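Likine Pet Health Help Desk
Ticket 2665
Opened: 7 May 2022
Product: Dristarar flea and tick reminder tag, with the Hullus phone app
Status: Solved

Reported problem

Monthly dose reminders stopped showing up after the last app update. Two dogs and one indoor cat on the account. The dogs' reminders vanished, the cat's still came through but on the wrong date. Customer treats all three on the same day and was worried the dogs had gone past their window.

Log

First reply sent. Asked for the app version and the weight listed for each pet. Also asked the customer to check both dogs with a flea comb, paying attention to the neck and the base of the tail, and to call their vet before giving any extra dose.

Customer wrote back fast with everything we wanted - thank you! Both dogs combed clean. The older one is listed at 129 pounds, and the app's weight box had gone blank for him after the update. Great catch, and it gave us somewhere to start.

Customer also asked about bedding. Wash pet blankets and any bed sheets the animals sleep on in hot water, dry on the warmest setting the fabric can take, and vacuum under the mattress and along the baseboards. 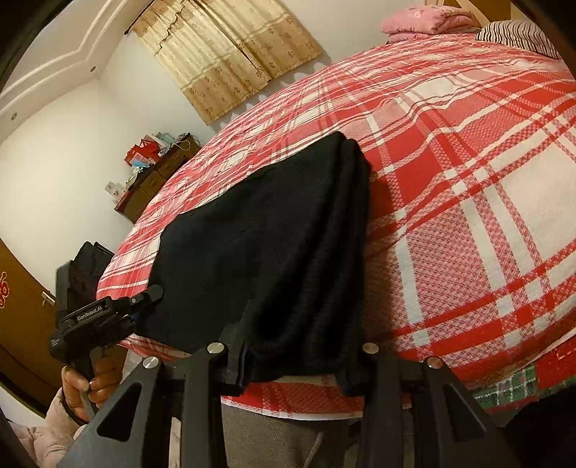
Attachment 1: black knit garment on plaid sheet

Tested on our end. Typed in 129 for a test dog, ran the update, and the weight went blank right away! Tried the same with a dog at 11 pounds and it held. So the new version drops any weight with three digits, and a pet with no weight gets no reminders. The second dog shared a schedule with the first, so hers went down with it.

The cat's date was a separate thing. The time zone had been reset, and the Villaseñor clinic calendar link was pushing her reminder back a day.

Fix

1. Open Hullus, tap the pet, tap Edit.
2. Enter the weight again and save.
3. Under Settings, pick your time zone by hand.
4. Unlink the clinic calendar, then link it again.

Customer ran all four steps and got test reminders for all three pets within minutes - so happy to see that one come in. The weight bug has gone to the app team and a patch is planned for June. Until then, please check the weight box after every update if you have a big dog.

Ticket closed by customer.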